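Clavstead > Produce Line > Set-up Guide > Section 7: Manual Handling Station

7.2 Sorting with the hand-held grippers

Sorters who packed by hand now guide the grippers, and the arms on the line take over the repeat lifts. Allow 14 shifts for the change. Pay grade and break times stay the same.

1. Spread the plastic sheet over the cloth. Wrinkles are acceptable.
2. Set out leaf and root items on their own dishes.
3. Place loose fruit on the sheet, within reach of both grippers.
4. Open the fingers fully before each approach. Close on the widest part of the fruit.
5. Stop after 28 lifts and change places with the second sorter.

CAUTION: Keep bare fingers clear of the linkage — the arms close toward the pivot pins.

NOTE: Soft fruit is still graded by eye. Report bruising to the shift lead, Marisol Pacheco.

Bok choy and carrot on dishes, fruit on the sheet: 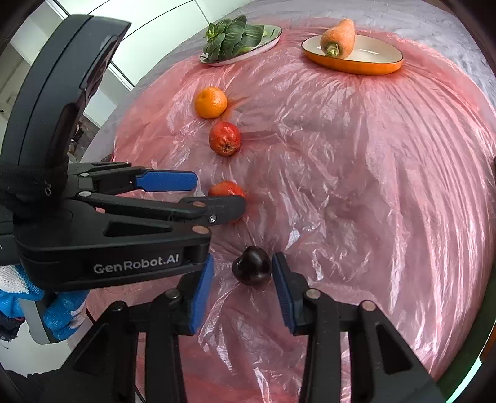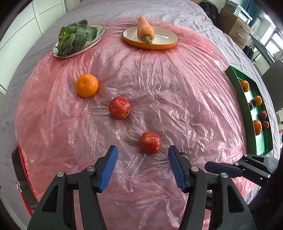 7.3 End of shift

1. Wipe the blue pads with a damp cloth.
2. Enter the lift count and any dropped items in the station log.
3. Hand over to the next sorter in person.

Clavstead Handling Systems — Rev. 02/05/2021 | Contact | Back to top
This site uses cookies. Accept | Settings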